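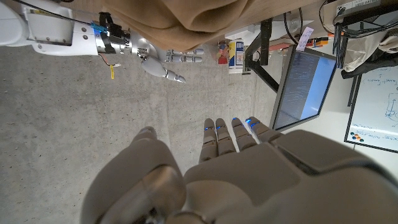 Page 2 of 2

Falow Sewing & Soft Furnishings Board > Drapes and hangings > Tan fabric, hem all over the place

berkulcombe_bee
Hello again everyone, and thank you for all the kind replies on page 1! I've read every one of them twice with my coffee. So, where I've got to: the tan piece is up, it falls in nice soft folds, and I do love the color, but the bottom edge still curves every which way above the floor. Do I trim it now or leave it hanging a while longer? I'm itching to cut, I'll admit.

Aleksandra Szewczyk
Oh, please put the scissors away for a bit! Fabric drops as it hangs, some kinds a lot more than others, and if you level it today you may be leveling it again in February. I let mine hang a full week, then pin, then go have dinner, then look again before I cut anything.

hoker_hems
Going to disagree with Aleksandra, kindly. A week is fine for a bias-cut skirt, but for a plain hanging I give it overnight. What I'd worry about is the creases. You can't judge a hem while there are creases pulling it up in places. Steam first, from the top down, then see how much of that curve is left.

Aleksandra Szewczyk
Steaming first, yes, I'm with you there. Still saying a week, though - I've ruined 2 good panels by being in a hurry and I'm not making it three.

kwakandstitch
Does it have to be straight at all? I rather like that curvy edge with the soft folds, it looks relaxed. My aunt had one like it across her hallway for years and never hemmed it level, and people always said how pretty it was.

hoker_hems
Kwak, you'd leave a tablecloth hanging off one side of the table :) If the hem is going to wander, it should wander on purpose!

berkulcombe_bee
You're all wonderful. I'm going to steam it tonight and split the difference on the waiting, so call it four days. Does anybody know if a handheld steamer will do, or do I need to borrow the big one from my sister?

kwakandstitch
Handheld is plenty, just keep refilling it. Hold the cloth a little taut with your other hand as you go.

Thread views: 1,382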